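Search this site
Enter keyword
Search

Zervas Toy Library to Stay Open Through Winter After Lease Is Renewed

November 30, 2023

Print this page | E-mail this story

ZERVAS — Families who have come to count on the toy library on Zokeck Street can breathe a little easier going into the cold months, as the lending room will keep its doors open through the winter and, if all goes well, for a good long while after that.

The library, which lends out puzzles, board games, building sets and ride-on toys in much the same way a regular library lends books, had been facing the end of its lease on the ground floor of the old Stitero building. The owners agreed this month to a new term of 3 years at the same rent, and the papers were signed last week with a plate of cookies on the table and a fair number of small children underneath it.

The brick building went up in 1942 as a shoe warehouse and has been a good many things in the years between, among them a dance school and a carpet showroom. Longtime residents still call it "the shoe place," and the painted outline of a boot can be made out on the back wall on a bright day. The toy library moved in 12 years ago with two borrowed bookcases and a card table, and has since spread into what used to be the stockroom and most of the hallway.

According to the library's annual report, members checked out 2211 items over the past year, the most since the doors first opened. Board games were the biggest climbers, especially those meant for grown-ups and children to play together, and the long wooden train set has hardly spent a night on its own shelf since spring. Building toys remain the steady favorite of the after-school crowd, who like to settle in by the radiator and stay until somebody's supper is getting cold.

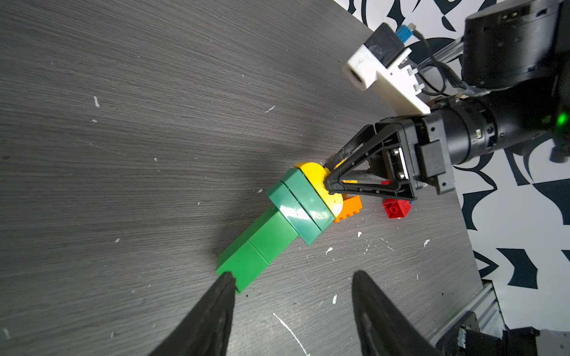 Green, yellow and orange toy bricks, fitted together.

The renewed lease means a few long-postponed jobs can finally go ahead. The front steps will be getting a proper ramp, something parents with strollers have been asking for (very patiently, it must be said), and the drafty window beside the checkout desk will be replaced before the worst of the weather sets in. There are also plans to paint the hallway, though the color has yet to be settled and seems likely to be the subject of some lively conversation.

Hours will stay as they are for now, with the room open weekday afternoons and for a longer stretch on weekends. Membership is open to anyone who lives in Zervas or the neighboring village of Zostero, and families may borrow up to four items at a time for two weeks. Late returns are still forgiven with a smile — and perhaps a gentle phone call if it happens to be the train set.

Donations of toys and games in good shape are welcome at the front desk during open hours. The library asks that puzzles be checked for missing pieces before they are dropped off, and that anything needing batteries be brought in without them. Large stuffed animals, sad to say, can no longer be accepted, as the ones already in residence have taken over the reading corner and there is hardly a chair left to sit on.

Print this page | E-mail this story

Related items
Zostero Footbridge Closed for Repairs
Winter Coat Swap Moves to School Gym
Library Board Sets Holiday Hours
Zokeck Street Parking Changes Begin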